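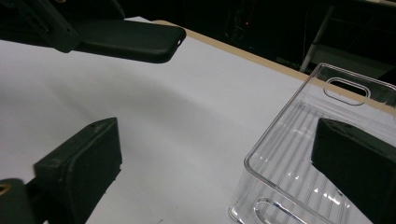 White tabletop with clear plastic storage bin.

Home | Products | Trade | Newsroom | Careers

Zilier to supply study tables and storage for 900 student rooms

Zilier has been awarded the contract to furnish 900 study bedrooms run by Yurt, the student housing operator. The order covers tables, under-table storage, wall shelving and spare parts. Deliveries begin in March and will be made building by building, with fitting carried out between 10 a.m. and 4 p.m. to limit noise on occupied floors.

The tables belong to the Alard range, which was introduced for small rooms and rented housing. Each has a white top, a steel underframe and four separate legs. The legs are fixed with a single size of bolt, and one hex key is supplied with every table. A table can be put together by one person, though Zilier recommends two for turning it upright.

Yurt asked for furniture that could be repaired on site. In its present rooms the desk, shelf and bed base are joined as one unit, and damage to any part has meant taking out the whole. Under the new arrangement, tops, legs, feet and shelf brackets can each be ordered by part number. Yurt will hold a stock of the most used parts in its own stores, and Zilier will keep all parts available for 10 years from the date of the last delivery.

"The old units were sound when they were fitted, but they left us very few choices when something broke," said Gülizar Güneş, head of buildings at Yurt. "We wanted to be able to change a top in the morning and have the room back in use the same day." 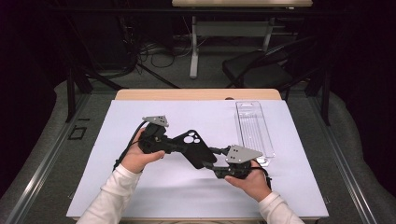 FURNITURE AND FITTINGS

Sample tables were placed in 43 rooms for one term before the order was confirmed. Residents were asked to use them as they would any other desk and to report marks, loose joints and anything that got in the way of daily use. Two changes followed. The crossbar at the back was raised to give more space for feet and bags, and the levelling feet were given a wider base for use on carpet.

Caradog Kneath, product engineer at Zilier, said the crossbar had taken the most work. "Raising it made the frame less stiff from side to side. We corrected that with a thicker bracket at the corners, and the bolt pattern stayed the same."

Cleaning advice has also been revised. Tops should be wiped with a damp cloth and mild soap. Bleach, scouring powder and solvent sprays are not recommended on any part of the range and are excluded from the guarantee, which runs for five years.

Yurt will take down the existing units as each floor is emptied. Usable parts will be sorted and offered for sale before the rest is sent for recycling. Tarık Karabulut is managing the removal work for Yurt, and Muchen Gu is responsible for the delivery schedule at Zilier.

Notes to editors

Zilier designs and makes furniture for housing, schools and offices. Yurt lets furnished rooms to students in higher education. Drawings and part lists for the Alard range can be requested from the trade desk.

Contact: Kadir Ertürk, Press Office, Zilier | © Zilier. All rights reserved. | Back to top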